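4.3 Choosing the first chore

Before you connect the Gill unit, decide which chore you want to teach it. Many owners begin with folding clothes on a bed, and this is also the chore where the machine still makes the most mistakes. Please read this section completely before you continue.

1. Choose one bed and keep to it during the first 13 sessions. The unit learns slowly when the surface changes.

2. Put the clothes on the bed in the way you normally do. Do not make them tidy for the machine.

3. Fold each piece with the hand-held grippers at your usual speed. Keep the two fingers of the gripper visible during the fold.

4. After 12 pieces, save the session and let the unit rest.

Note: Dark garments are difficult. The unit often cannot find the edge of a black cloth when it lies on itself, and then it picks up two layers together.
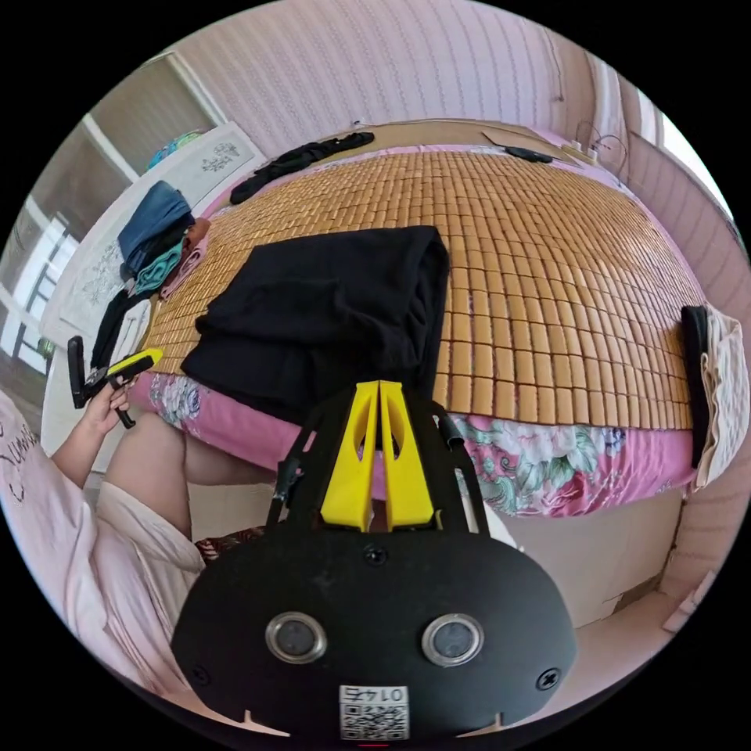
A person needs only a short look to know which part is the sleeve. The unit must guess it again after every movement, and a wrong guess in the first fold spoils all the next ones. For this reason we recommend to start with towels and pillowcases, and to add denim and knitted pieces later.

5. Set the success limit in the Aneron menu to 90 percent. With a lower value the unit will accept bad folds - it does not complain about them.

6. Stay in the room during the first automatic run.

Caution: Straps, fringes and thin cables can be caught between the fingers. Take them away from the working area before an automatic run. If something is caught, press the stop button and open the fingers by hand. Do not pull the cloth.

If the display shows code 1274, the unit has lost the piece of clothing. Go back to step 2.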